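Notes for the Dulham talk, 12/4/19
Packing a touring music show (slides in order, don't rush!)

Open with the Himico trip. We took 83 cases to the coast and came home with every one, and I'm still thrilled about it. Say what was in them: keyboards, stands, cables, the big drum kit.

Then the main point. Label the case on two sides and on the lid. Tape is fine, paint is better, and big letters beat pretty ones every time. Cases get stacked, and the side you labeled will always be the side facing the wall.

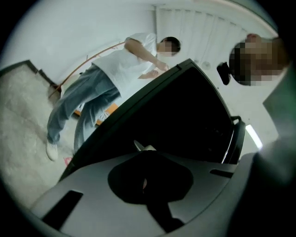 A remark from the Clorkero crew goes in at this point: they tried color codes as well as letters, and after a month everyone was reading the letters and ignoring the colors. Read it out, then ask for hands. Who uses colors? Who has given up on them?

Next, the load order. Last in, first out, so the things you set up first go by the truck door. For us that's power and stands. At Fu we had it backwards and moved 223 pieces to get to one extension cord (pause here, people usually groan).

Weight next. Two people to a heavy case, knees bent, and talk to each other the whole way up the ramp.
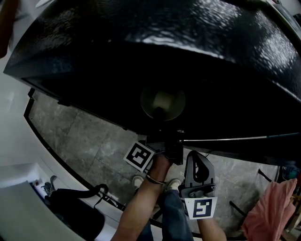
Keep the packing list on paper too, one copy in the truck and one in somebody's pocket. Ours has 327 lines now, and I love every line of it!

Questions. If there's time, tell the April ferry story. Handouts are by the door.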